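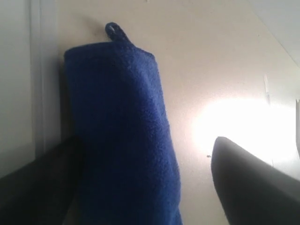
June, half past four in the afternoon

The afternoon was given over to the small equipment in the Bamberg Room, as recorded in the weekly plan. The list of rooms runs to 487 lines and this one had been carried forward twice.

The blue cloth has been entered in the linen book under number 2826. It has a loop and is to be kept hanging by it when it is not in use. Cloths left folded in the drawer of the Martinelli cabinet have come out musty on two occasions this year, and the drawer is now reserved for paper. The order to Flatosetti for replacement cloths has been deferred until the next quarter.

Attention then turned to the whiteboard. Staff are reminded that boards are to be wiped dry first, with the cloth folded over, and that spray is not to be used near the edges.

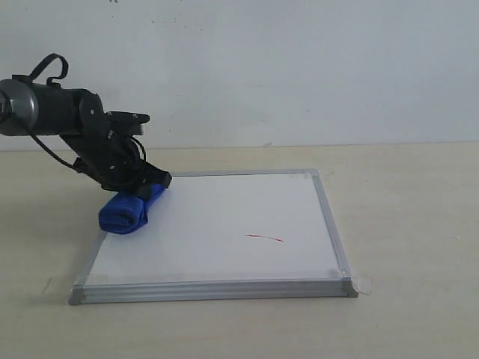
Blue cloth at the whiteboard, Bamberg Room.

The question of moving the board to the Ustico Room was raised again at midday. No decision was taken. The Ustico Room has the better light, but its table is narrow and is already promised for the mail sorting. The board will stay where it is for the present.

The fixing was also reviewed. Clear tape has been used at the corners, and I have asked that it be looked at monthly and renewed when the edges begin to lift. A fresh roll has been charged to account 3726.
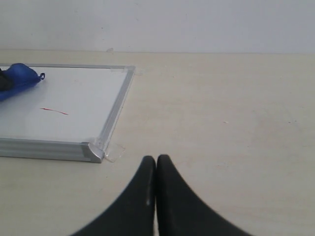

Right side of the board, with tape at the corners.

Still outstanding: new markers, the label for the cloth, and a reply to Flatosetti regarding the deferred order. The room was locked at ten past five.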